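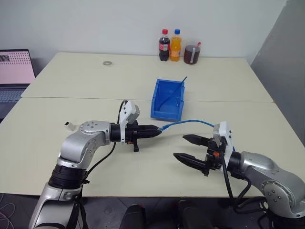
Two arms over the cream-coloured table.

TV & Drama | 14 comments

Rocío Domínguez will return for a second series of the crime drama Hinska, this time on the wrong side of the law. Her customs officer, Semeniuk, left the port in disgrace at the end of the first run, and the new episodes find her working for the smugglers she used to chase.

Filming starts in Rultavel in June. There will be eight episodes, two more than last time, and most of the original cast are back.
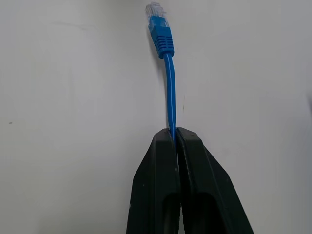
Domínguez said she had asked for fewer speeches and more silence, and that the writers had cut 20 pages from her part before she signed.

Shares: 1,184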